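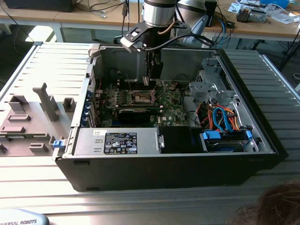 Gustholm, February

Bollura declaration and vote register

Bollura is a register for working groups, expert panels and advisory bodies that have to show who sat, who declared an interest and how each member voted. It is made and sold by Bilten and is used with the Kairys publishing software or on its own.

The set is one chair's console, 25 member handsets and a receipt printer. Everything packs into 2 carry cases. Larger bodies can join a second set to the first and run both from the same console.

How it is used

Each member is entered before the first sitting, with the name of the body that nominated them. If a nomination is contested, the chair can mark it as such. The mark stays on the record with the date and the text of the objection, and the member can still be seated or kept out of the vote, depending on the rules the body works under.

At the start of a sitting, members confirm attendance on their handsets and are asked for any interest in the items on the agenda. A declared interest locks that handset for the item unless the chair releases it. Releases are printed in the record.

Votes can be open or secret. In a secret vote the console keeps the totals only, and there is no setting that brings the names back. Abstention and absence are recorded separately. A member who refuses to take part can be entered under a third heading – 'declined' – with a written statement attached.

The record

The console holds 2,018 sittings. A sitting is closed by the chair and can't be edited afterwards. Corrections are added below the original as signed notes. Records export as plain text or as a spreadsheet, and with Kairys they can go straight to a public page.

The log of changes to membership is kept apart from the minutes and can be released by itself, for instance in answer to a freedom of information request.

Power and languages

Handsets run for 6 hours of continuous use and charge in the case. The console needs a mains socket. Menus can be set separately on each handset, so members can work in different languages at the same sitting.

Hire and purchase

Sets can be bought outright or hired by the sitting. Hired sets are wiped on return, and a copy of the record is sent to the body first. Deliveries go out from Gustholm every day except Sunday. Spare handsets, printer rolls and replacement cases are listed under Accessories.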